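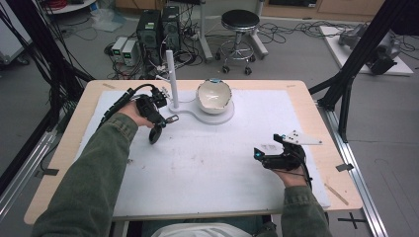 Table cell, Firnadstead workshop: both hand grippers in use at the white board.

Jelo cell back in service after pad and cable work

The Jelo table cell at Firnadstead went back on the regular schedule on Tuesday, April 10, 2018. It had been off the schedule for most of March while Salma Salem and Brahim Younis replaced the finger pads on the hand grippers, rerouted the gripper cables and wrote a new daily check. People who booked the cell before the work should read the notes below, as several of the old habits no longer apply.

What was wrong

Two things had been getting worse since winter. The pads on one gripper had worn down on the inside face, and small objects were turning in the grip when the operator lifted them. The other trouble was the cabling. The operator sits at the near edge of the table with a gripper in each hand, and the cables go wherever the arms go. With the old routing they pulled against the connector each time someone reached for the far side of the board. Brahim logged 22 short signal dropouts in one week, nearly all of them on a long reach.

The connectors themselves tested fine. The strain was coming from a clip set too close to the gripper, which left no slack at the wrist.

Pads

New pads are on both grippers. They come from Trulwood in the same size as the old ones, so the opening calibration did not need new limits, only a fresh zero. Salma set the zero with the fingers closed on a 3 mm shim and then checked it again with the shim out. If you change a pad yourself, do the same, and write the reading on the card in the drawer.

The pad screws should be finger tight plus a small turn. Two of the old ones had been overtightened and the threads in the joint piece were starting to go. Please use the short driver, which makes it hard to put too much force on them.

Wipe the pads with a dry cloth between sessions. Do not use the orange cleaner. It leaves a film, and a filmed pad behaves a lot like a worn one.

Cables

The clip has been moved back toward the elbow and there is now a loose loop at the wrist. Before starting, sit down, pick up both grippers and reach to each far corner of the board. You should feel no pull. If you do, feed more cable through the clip and try again — don't just work closer in for the rest of the session.

Floor cables stay where they are. They were all traced and labeled at both ends during the work, and the list is taped inside the cabinet door. Anything unplugged for a test goes back to the port on its label.

Daily check

This takes around 80 seconds once you know it.

1. Turn both grippers on and wait for the status light.
2. Open and close each one fully, five times, watching the opening value on the screen. It should return to the same number.
3. Look at the inner face of each pad for grit or a raised edge.
4. Put the grippers down and pick them up again. The value should not jump.
5. Do a trial pick with a small, smooth object. A car key works well, being slick and awkward to hold at the edges.

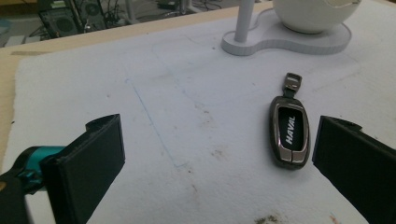

Trial pick notes

Lay the key flat and come down with the fingers on either side of it. Close slowly, lift a hand's width, hold, and set it down in the same spot. A key that turns while it is off the board points to a pad problem. One that slides out to one side more often means the zero is off, and that can be fixed without tools. Salma ran the trial 64 times over two days with the new pads and had one drop, on the first morning, before the second zero check.

Use the stand with the peanut-shaped base to judge how far you are reaching. It can be moved, but note it on the sheet if you do.

Still to do

The board needs replacing. It is marked and smudged from use, and Li has asked for a clean one before the next block of bookings. The aluminum rails also want a check for square, which Brahim will do at the end of the month. The cell will be off for half a day.

Questions about booking go to Li. Worn pads and dropouts should be reported to Salma or Brahim the same day, with the time of the fault and which hand it was.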